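Lists | Archive | Threads | Search | Log in

grippers-discuss
Subject: Re: Finger pads for knitwear, worth changing?
From: Eyvindur Riis
Date: Tuesday, September 21, 2021

Mikkel Riis wrote:
> We are about to order pads for the Ornville set and I would like to settle
> this before the money goes. In February you said the Dretden pads were
> fine for towels and T-shirts and you had not tried them on anything
> knitted. Have you now? I also need to know if the Cillik pads are worth
> the extra, and whether the camera can still see the cloth between the
> fingers when they are wide open. Egilsson says it can't on his.
> No relation to the question, but did the spare pivot pins reach you?

Mikkel,

The pins came, thank you. Two of them are fitted and the rest are in the drawer.

Yes, I have now tried knitwear. I used one jumper for everything, the black, white and red one, spread on a bed. I chose a bed over the bench because cloth on a bench gives the fingers something hard to push against, and that flatters any pad. A sheet over a mattress gives way, and the lower finger edge tends to pick up the sheet as well as the garment. If a pad can cope with that it will cope with your tables.

I logged 2470 closes in all, 1649 with the Dretden pads and the remainder with the Cillik. The numbers are uneven because the Cillik pads arrived late. I scored a close as bad if the jumper slipped out on the lift, or if the sheet came up with it. The Dretden pads gave 378 bad closes. I have not finished going through the Cillik log, so I won't give you a figure for it yet. My feeling from doing the work is that they hold a thin edge better and let go of it worse. A loop of yarn stuck to the pad often enough to be a nuisance, and I had to open and shake.

On the camera question, both views have the fingers open, with the jumper and the patterned sheet under them:

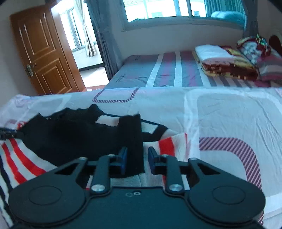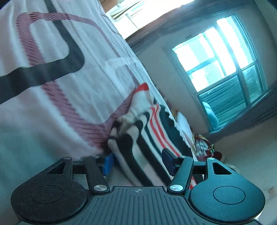 1. What the camera sees

The gap between the pads is clear enough for me. I can pick out the stripes of the knit between the links, and the blue pad faces stand out well against black and white knit. They might not against a navy jumper. If Egilsson can't see his cloth, I would ask him how far back his camera sits before blaming the fingers. His mount is the older one, I think, and it looks down more steeply.

The window is a bigger problem than the fingers. With daylight coming straight in, the panes go white and the exposure hunts whenever I swing round towards them. I lost 27 clips to this and threw them out before scoring. Fixing the exposure by hand at the start of a run cured most of it. Drawing the curtains would do it too, but then the dark parts of the jumper go to mush.

2. Approach angle

Coming in low along the bed worked better than coming in from above. From above, the pads press the knit down into the sheet and you pinch both. From low down you can get one finger under a fold. It helps if the garment is already bunched. Laid out flat, it is hard work with either pad, and I would not promise your people a good rate on flat knitwear.

3. What I would order

Dretden for the Ornville set, with one pair of Cillik for comparison. Change the pads when the face starts to shine. Check the screws on the upper joints weekly, as one of mine had backed out by half a turn and I spent a morning thinking the controller was at fault.

I will post the Cillik count when I have it. If you want the raw logs sooner, say so and I'll put them on the share as they are. The column headings are in a mess.

Eyvindur

Previous message | Next message | Reply to list
Contact the list owner | Copyright remains with the posters | Back to top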